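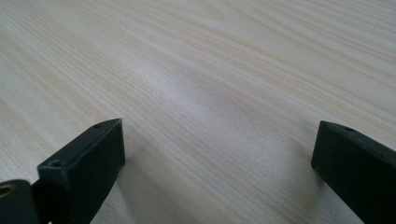 Plandside recoge notas e imágenes de una tarea doméstica corta: sacar un paño de una cesta, doblarlo sobre una mesa y volver a guardarlo. Esta ficha cubre la parte de mesa y textiles. La superficie de trabajo es clara, con veta larga en bandas beige y blanquecinas, y en algunas zonas refleja la luz como una mancha suave. Conviene tenerlo en cuenta al segmentar paños de color crudo – el contraste con el fondo es bajo.

Contenido

La versión 2 incluye 29 secuencias, repartidas en 3 carpetas:
iller/ – paño en cesta, mesa con pasacables
jondow/ – servilletas apiladas
stepien/ – prendas pequeñas, aportadas por Stępień

Cada secuencia lleva un fichero de texto con el tipo de pieza, el color y el número de pliegues pedido. Las piezas se anotan por color nominal (verde oscuro, crudo, gris).
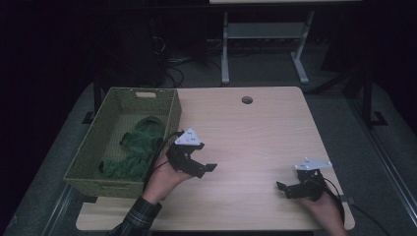
La cesta se anota como recipiente único, sin distinguir asa ni borde. El estado del paño admite dos valores, «arrugado» y «doblado»; los pliegues a medias se marcan como «arrugado». En iller/ hay 8 secuencias sin etiqueta de estado final.

Limitaciones

Una sola mesa por carpeta. No se registran el peso ni la composición del tejido. Los nombres de color no están calibrados. 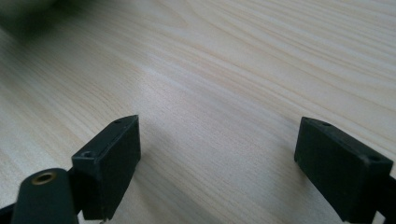
Fig. 3. Tablero de madera clara, detalle de la veta.

Cambios

27 de diciembre de 2019: corregidos los nombres de color en jondow/.
Pendiente para marzo: etiquetas de estado final en iller/.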